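Sidgate Community Board > Health and Wellbeing > Backs, necks and knees

Topic: Physio or osteo for lower back? And is the Tudon Street place any good

marrowfat_pete
Right. Put my back out in March lifting a bag of compost I have lifted every spring for years without incident. GP says it's muscular, keep moving, take something if it hurts, see a physio. Waiting list for the physio is long enough that I'll either be better or dead. So I'm looking at going private and I'm now completely lost. Osteopath, chiropractor, physio, sports massage, a woman my neighbour knows with hot stones. What's the difference, and has anyone been to the clinic on Tudon Street? Website has a lot of pebbles on it.

gallopinggran
Been to Tudon Street. Perfectly nice. Warm room, cold hands. I had 2 sessions for my neck and could reverse the car again afterwards, so I was happy. Whether it would have got better on its own I couldn't tell you.

Sidgate_Lurker
It would have got better on its own.

gallopinggran
Thank you doctor.

tenor_two
Pete, the short version as I understand it. Physio will mostly give you exercises and tell you off for not doing them. Osteo and chiro will mostly put their hands on you, and you'll feel terrific until you get to the car park. I've paid for all three. The exercises were the bit that worked, annoyingly, as they were also the bit I could have done at home in my socks.

bindweed
Disagree with that. My osteopath gave me exercises as well, and she spent a full hour asking questions before she touched anything. The physio I saw had me in and out and handed me a photocopy of a man with a moustache lying on a rug. It depends on the person far more than on the letters after the name.

Check they're registered, whoever you go to. Osteopaths and chiropractors both have to be on a register in this country and you can look them up. Physios too. "Massage" can be anyone with a table.

marrowfat_pete
What about being signed up for a package? The Tudon Street receptionist mentioned a "spinal plan" before I'd even given my date of birth.

tenor_two
Walk away slowly (you'll have to, with that back). Pay for one appointment. If they can't tell you what they think is wrong and when you should expect to feel some difference, you've saved yourself the price of the plan.

hopeless_hamstring
Came looking for a thread on heel pain and stayed for this. I've got a Sadix lumbar roll, the foam one, and I'd put it above any practitioner I've met. Goes behind you in the car. Looks like a draught excluder.

Sidgate_Lurker
I had the Sadix one. It went flat. A rolled up towel is free and you can dry yourself on it.

hopeless_hamstring
Mine hasn't gone flat.

Sidgate_Lurker
Give it time.

bindweed
Back to Pete's question if we may. I'm going to be long, sorry, I've had this on and off since my thirties and I have Views.
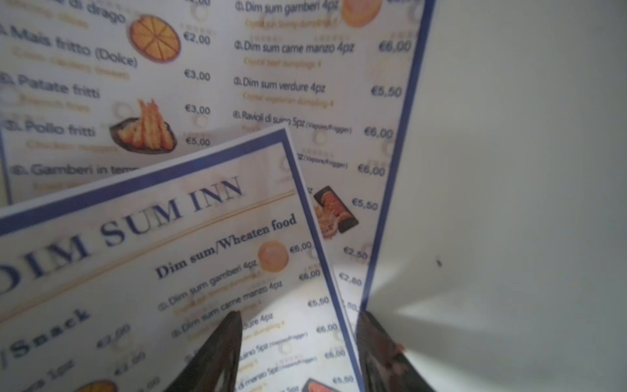
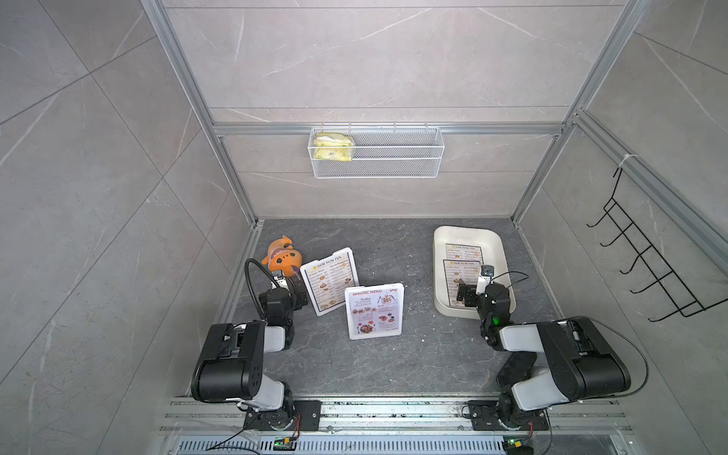
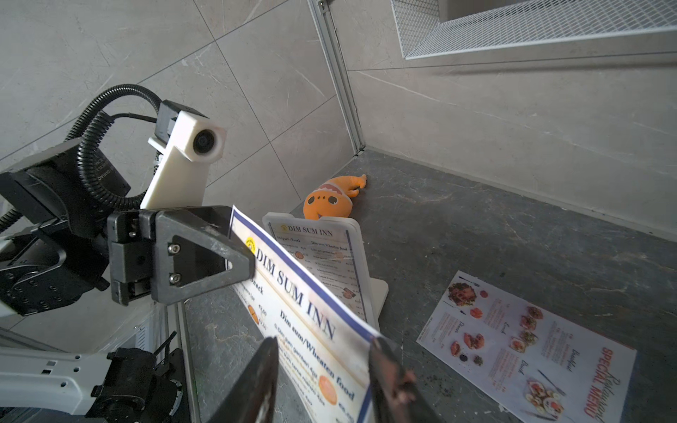 The thing I wish I'd been asked sooner is how I spend the rest of the day, when I'm not lifting anything. I was convinced mine was a lifting injury. The osteopath got me to keep a diary for a fortnight, and the worst evenings all followed long spells sat still, usually bent over the laptop, once after a very long supper on a backless bench where I worked my way down the menu from the fried corn cake at €2,00 and could hardly stand up for the bill. So now I get up. I've got a kitchen timer and when it goes I walk to the back door and look at the bins. It's dull and it's done more for me than anything I've paid for. If you do see someone, take a diary like that along. They can work with it, and it stops you saying "it just hurts" for the whole appointment, as I did.

gallopinggran
I like the sound of the bins.

tenor_two
Agree on the sitting, bindweed. Less sure about the diary. When I wrote mine down I noticed every twinge and it got worse. My wife hid the notebook and I improved.

bindweed
Fair enough. A fortnight and then stop, is what I was told. I think if you carried on for ever you'd go peculiar.

didenko_fan
Has nobody mentioned the Didenko method?

Sidgate_Lurker
Nobody has, and we were all getting along so well.

didenko_fan
You can laugh. It's a breathing and floor work class, upstairs at the leisure centre, 121 steps in the full sequence though beginners don't do them all. I went in bent like a coat hanger and I now garden. No cracking, no gadgets. You lie down for most of it.

tenor_two
What do they say it does, though? I looked at the leaflet and it said it "releases stored weather".

didenko_fan
The leaflet is not its strong point.

gallopinggran
My sister did that class! She enjoyed the lying down. She said the rest was pilates with the lights off. But she went every week for a year and she'd never gone to anything for a year before, so there's that.

bindweed
Nothing wrong with pilates with the lights off. If it gets you moving and you keep going back, I'd call that money well spent. I'd only mind if they told people to skip the doctor.

didenko_fan
They don't. They make you fill in a form.

marrowfat_pete
This is all very useful and I'm more confused than when I started. Could someone tell me how you know if it's serious? The internet gave me 1000 reasons to panic and an advert for a mattress.

bindweed
The ones I was given as "don't wait": numbness between the legs or round your backside, trouble weeing or not knowing when you need to, weakness or numbness in both legs. Any of those, A&E, same day, don't ask a forum. Fever with the back pain, or having had cancer before, ring the GP and say so. Otherwise most of them ease off over some weeks if you keep pottering.

marrowfat_pete
None of those. Just hurts when I put my socks on, and when next door's dog makes me jump.

hopeless_hamstring
Sit on the bed and bring the foot up to you, don't go down to the foot. Or get a sock aid, they're cheap and you'll only feel ninety for the first week.

Sidgate_Lurker
I have a sock aid. Very good piece of kit.

gallopinggran
Lurker recommends something, mark the calendar.

marrowfat_pete
Update. Booked one appointment, physio, not Tudon Street, no plan. Earliest they had was 8am, which means socks in the dark. Have put the kitchen timer on. The bins are fine.

tenor_two
Good man. Let us know if you get the photocopy with the moustache.

marrowfat_pete
Will do. Does anyone want half a bag of compost, buyer collects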